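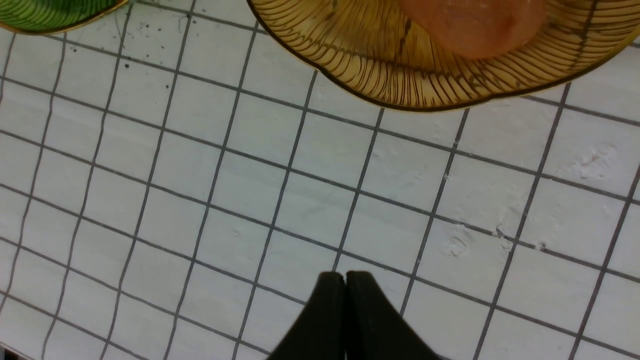
Um kit destes compra-se pela pinça e paga-se em horas de calibração, foi o comentário que recebi à primeira versão desta secção, e com o aviso de que quem o escreveu já tinha devolvido dois. Levei aquilo a sério (e um bocadinho a peito, confesso, porque a pinça era a parte de que eu mais gostava!). Por isso reescrevi a avaliação do Tistatov a começar pela calibração e deixei os dedos para o fim.

### 4.2 O kit de punho Tistatov em tarefas de mesa

O kit chega numa caixa só: pinça de dois dedos, câmara para o punho, cabos e uma licença do Lustbridge, o serviço que trata da calibração e da segmentação. Comprei-o através da Canpolat, com o suporte deles incluído, e usei-o com a configuração de fábrica durante 19 sessões. Só mexi nos parâmetros depois disso, e esses resultados ficam para a secção 4.4, para não misturar tudo.

A calibração entre mão e câmara pede 15 poses. O manual dá a entender que se faz enquanto arrefece o café, e a mim a primeira tentativa levou uma tarde inteira, quase toda gasta a perceber que o assistente rejeitava poses demasiado parecidas sem dizer quais. À terceira já a fazia de olhos meio fechados. O que me custa aceitar é que o Lustbridge apague a calibração sempre que se atualiza o serviço, e durante o meu período de testes isso aconteceu mais vezes do que eu gostaria. Perguntei à Canpolat se havia maneira de a exportar: há, mas está escondida num menu de diagnóstico. Fica a dica para quem vier a seguir.

Quanto às tarefas, escolhi pegar em alimentos e pousá-los em pratos, com a pinça sempre a descer de cima. Gosto desta família de tarefas porque obriga o sistema a lidar com formas irregulares e superfícies difíceis sem precisar de montar um laboratório caro. Para comparação usei a pinça Hurkton que já tinha, no mesmo braço e com o mesmo controlador. 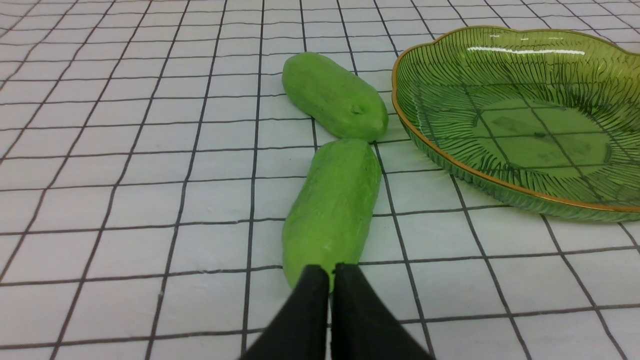 A segmentação do Lustbridge foi a parte que mais me surpreendeu, para o bem e para o mal. Com objetos opacos e afastados uns dos outros, o contorno sai limpo e a proposta de preensão aparece depressa. Com vidro, a conversa muda. Na Figura 7, a quadrícula da mesa vê-se através do fundo do prato verde, e é fácil imaginar o sarilho: um método que procure a superfície de apoio tem ali linhas perfeitamente válidas, só que do lado errado do vidro. Some-se o reflexo branco e alongado na parede interior, por baixo do rebordo, e fica-se com um prato que eu distingo sem esforço nenhum e que um estimador de profundidade pode muito bem baralhar. Os dois legumes verdes são outro bom caso de estudo, tão encostados (ou quase) que um contorno apressado os trataria como uma peça só.

Para lidar com estes casos, o serviço tem um modo de "objetos próximos" que vem desligado. Ligá-lo deu-me propostas mais sensatas, à custa de uma espera que se nota bem quando se está ao lado do braço. Eu deixava-o sempre ligado, mas quem tiver um ciclo apertado talvez pense de outra maneira.

Falta falar dos dedos. São estreitos na ponta, entram bem entre objetos e, comparados com os da Hurkton, tapam menos a vista da câmara do punho. Mesmo assim tapam: na mesma figura, a extremidade de baixo do legume mais próximo esconde-se em parte atrás deles, e é justamente a zona que eu queria ver antes de uma preensão. Experimentei 8 inclinações do suporte da câmara e acabei por ficar com a segunda mais inclinada, que mostra um pouco mais da mesa à frente das pontas. A Tistatov vende um suporte alternativo, ainda não o testei e, pelo preço que me pediram, vou continuar com o meu por mais uns tempos.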